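4. Setting up the Kilmont timing gates for sprint tests

Sales literature for timing gates talks a lot about thousandths of a second. On a bumpy school field with a crosswind, treat the third decimal as decoration. The steps below will get you times you can compare from one session to the next, and that is about all a coach needs.

Before you start, charge both gates and the handset. The battery icon is optimistic - if it shows less than half, plug it in.

1. Measure the lane with a steel tape. Do not pace it out, and do not trust the painted lines.
2. Set the start gate on its tripod at hip height. Set the finish gate at the same height.
3. Turn each gate until the green light stays on. A flickering light means the beam is missing its reflector.
4. On the handset, choose Sprint, then New Group. Enter the four-digit pairing code from the label inside the battery door (ours is 3571).
5. Put the athlete's front foot on a mark behind the start beam. Use the same mark for everyone.
6. Walk through both beams once and check that the handset shows a time. Delete it.

Note: A group holds 16 athletes. The handset will let you type in more names, but it drops the extra times without a warning.
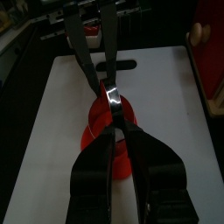
Do you need to run every athlete twice? Two runs each is the least we would accept, with full rest between them, and if the two times are far apart, a third run is worth more than an average.

7. After the last run, press Save before you switch off. Auto-save is listed as a feature. Arnel Baluyot lost a full evening of times at Nandcombe by believing it.

Caution: Leave clear running space past the finish gate. Athletes slow down early if they see a wall or a fence coming, and your times will look worse than they are.

Caution: Do not compare gate times with old stopwatch times. A thumb on a stopwatch usually starts late, so the "improvement" or "decline" may be nothing more than a change of equipment.

Section revised Feb 25, 2020. For wind and wet grass, see section 5.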